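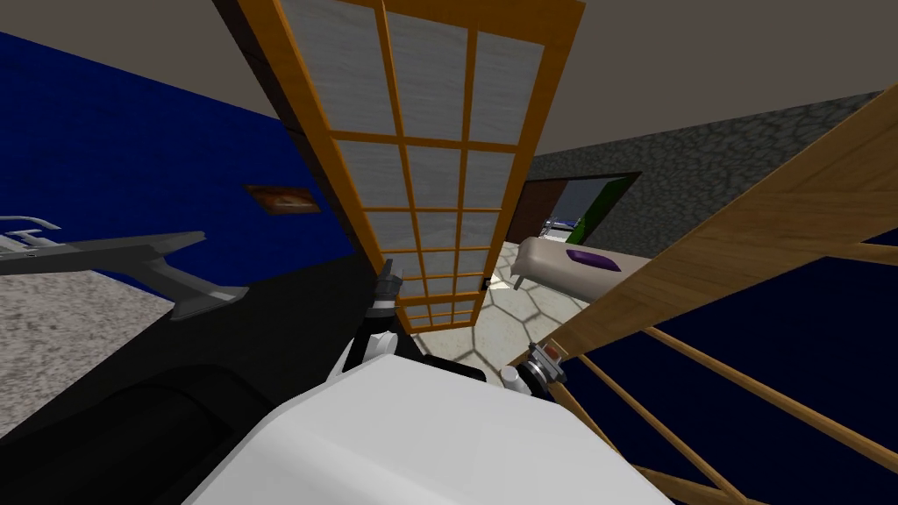

Simulated apartment: the black arm at the base of the folding screen, the second gripper beside the wooden rails.

kinwood-planning mailing list archive

Subject: Re: [kinwood-planning] Screens, rails and the collision layer: request for a decision
From: Hammad Tanoli
To: kinwood-planning
Date: 2022-10-14

Dear colleagues,

I am replying on behalf of the planning group to the message from Tariq Rana, which is quoted in the parts that need an answer. Those who maintain the Dondgate scene set or who run the nightly jobs at Plarkeck are asked to read the section on migration, as it will require action from them.

Tariq Rana wrote:

> The current release of the Kinwood planner treats every piece of
> furniture as one convex hull unless the scene author has supplied
> something better. For a sofa this is harmless. For a folding screen
> standing open, or for any frame made of rails, the hull fills in space
> that is free, and the planner then reports that the gripper is already
> in collision at the start of the motion.
>
> Of the 710 start states in the apartment suite, 246 are rejected before
> any search is done. I have looked through the logs and the rejected
> states are grouped round the screen and the timber frame. The arms are
> not touching anything in those states. The hull is simply wrong.

We accept this account. The group repeated the check on the same suite with the same release and obtained the same figures. The screen is the clearer case of the two. A hull drawn round its open leaves takes in the floor between them, and a gripper brought up to the foot of the screen has little chance of lying outside it. With the rails the error is of a different sort: the bars are thin and cross at angles, and the hull closes every gap between them.

It should be said that the hull was chosen on purpose. When the collision layer was written, the scenes supplied by Dondgate held tables, cupboards and plain boxes, and a single hull for each was fast and safe. The scenes have since become richer and the layer has not kept up with them.

> I would like the list to choose between three courses: (a) use the
> render mesh directly for collision; (b) break each mesh into convex
> parts when the scene is loaded; (c) ask scene authors to supply boxes
> by hand for the awkward objects. My own preference is (b).

The group considered each of these at its last two meetings. Our findings are as follows.

On (a), the render mesh is unsuitable for general use. Meshes in the present scene set are made to look right, and several of them are open at the back or contain faces that overlap. Distance queries against such meshes return values that change sign from one step to the next, and the trajectory optimiser does not tolerate this. We do not propose to pursue (a).

On (b), we agree with Tariq that this is the correct default. The loader will break a mesh into convex parts the first time it is seen and keep the result in a cache keyed by the contents of the mesh file. The number of parts will be limited to 40 for each object. Where the limit is reached, the loader will write a warning that names the object, and it will keep the last result found. It will no longer fall back silently to the single hull, as the present code does.

On (c), we wish to retain hand-made boxes as an option. A shoji-style screen is a regular grid of slats with flat panels between them, and a scene author can describe one leaf with a single thin box more accurately than any automatic method will. Where a scene supplies boxes by hand, those will take precedence and no decomposition will be run.

> There is also the matter of the panels. The perception stack and the
> planner do not agree on whether they exist. In the voxel map built from
> simulated depth the panels come and go depending on the material
> setting, while in the planning scene they are always solid.

This point deserves a fuller answer than it received in the earlier discussion.

The panels in the screen model are given a translucent material. The depth renderer offers two settings for such materials. Under the first, a ray stops at the first surface it meets, whatever the material. Under the second, a ray may pass through a surface whose opacity falls below a threshold and continue to whatever lies behind. The Plarkeck jobs use the first setting and most desktop users have the second, for no better reason than that the defaults were changed in May and the configuration files at Plarkeck were not.

The effect on the voxel map is serious. With the second setting, the grid of slats is recorded as a set of bars with open space between them, and the wall or floor beyond is filled in through the gaps. A planner that relies on the voxel map alone would regard a panel as a window through which a narrow tool might be passed. We regard that as unacceptable in any configuration that is later carried over to hardware.

The group has therefore decided that opacity shall have no bearing on collision. Any surface that belongs to a body with collision enabled will be solid to the planner and will stop a depth ray when depth is rendered for mapping. Users who wish to study the behaviour of a real sensor on translucent material may still render a second depth image with the threshold in force, but that image will not be offered to the mapping node.

> Lastly, self-filtering. When the robot's own arms and body take up a
> large part of the camera view, the filter removes them with a padding
> of 30 mm, and it removes whatever is behind the padding too. Near the
> foot of the screen that means the lower slats are never mapped.

This is correct, and it is the hardest of the four matters to settle. In views such as the one attached, the white body occupies much of the lower middle of the image and the black arm reaches in from the left, with its gripper directly below the base of the screen. The strips of screen nearest to the gripper are the ones that matter most to the plan, and they are the ones the padding is most likely to take away.

A smaller padding would be the obvious remedy. We are reluctant to adopt one for every link. The padding was set to absorb calibration error on the physical robot, and colleagues in the Butt integration group have asked that it should not be reduced without measurements. What we propose is a padding value for each link, read from the robot description, with the present value as the default. Finger links may then be given a smaller value in simulation, where the joint positions are known exactly. The values for hardware will remain as they are until the Butt group has reported.

We also considered whether cells removed by the self-filter should be marked as unknown instead of free. The planning group is in favour. The mapping maintainers have asked for time to examine the cost, and we have agreed to leave the question open for the next release.

Migration

The following changes will be made on the development branch.

1. The loader will run convex decomposition by default. The first load of each scene will be slower than at present. Later loads will use the cache.

2. The scene format will accept a list of boxes under each body. Existing files remain valid.

3. The mapping depth image will ignore opacity. The old threshold parameter will be read, reported as having no effect on mapping, and otherwise ignored.

4. The self-filter will accept padding for each link. Where no value is given, behaviour is unchanged.

Maintainers of the Dondgate scenes are asked to review every object composed of slats, rails or bars and to decide whether boxes by hand would be preferable. The timber frame will need individual boxes turned to the angle of each bar, and we would suggest that the automatic result be inspected first. The long bench needs no special treatment, although the pillow resting on it should be checked, as it was joined to the bench in one earlier version of the scene and the two were then wrapped in a single hull.

Operators at Plarkeck are asked to clear the planning scene cache once the branch has been merged, and to bring the depth settings into line with the shipped defaults. Results from before and after this change should not be placed in the same table. The suite will be given a new version number so that the two cannot be confused by accident.

Objections to any of the above should be sent to this list, with the name of the scene and, where possible, the start state that shows the difficulty. Reports that a plan "looks wrong" are of limited use without the joint values, and we would be grateful if these could be included in the body of the message and not as a screenshot.

One item in Tariq's message has not been dealt with, namely the request for contact labels that distinguish the slats from the panels. It belongs to the scene format group and has been passed to them. Their reply will be posted under a separate subject.

The group is grateful to Tariq for the care taken in preparing the logs.

Yours faithfully,

Hammad Tanoli
for the Kinwood planning group

_______________________________________________
kinwood-planning mailing list
Messages to this list are archived. Attachments are shown at the head of the archived message.
Previous message: Screens, rails and the collision layer: request for a decision
Next message: Scene format: contact labels on composite bodies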